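The Kollow Estate, Lot 25

The inventory of the Birkden house reached the upstairs sitting room on Monday. The rules were typed on a single sheet. Each item was to be lifted once, named, valued and put away. Pairs were to be entered as one line. An item without its partner was to be entered as scrap.

Lot 25 was listed as a red box, with contents. The valuer set it on the round table, over the pale cloth, and opened the lid. The Matos policy insured the contents for 2,000. The policy was older than the valuer.

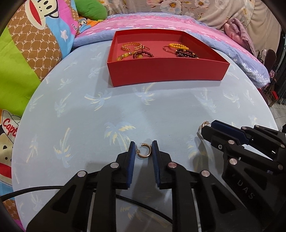

Two small hoops, gold in color, textured on the outer curve. Each had a thin post. The sheet allowed a pair to be entered on sight, but the valuer weighed them separately. The left one was lighter.

The difference was small and fell within the tolerance of the scale. It was still there on the second weighing, and on the sixth. One hoop had been worn more than the other – years more, by the loss of metal.

The sheet had no column for this. The valuer wrote "pair, 50" and closed the box. At 6 the van left for Stokonley with the lot on the front seat, where the rules did not permit it.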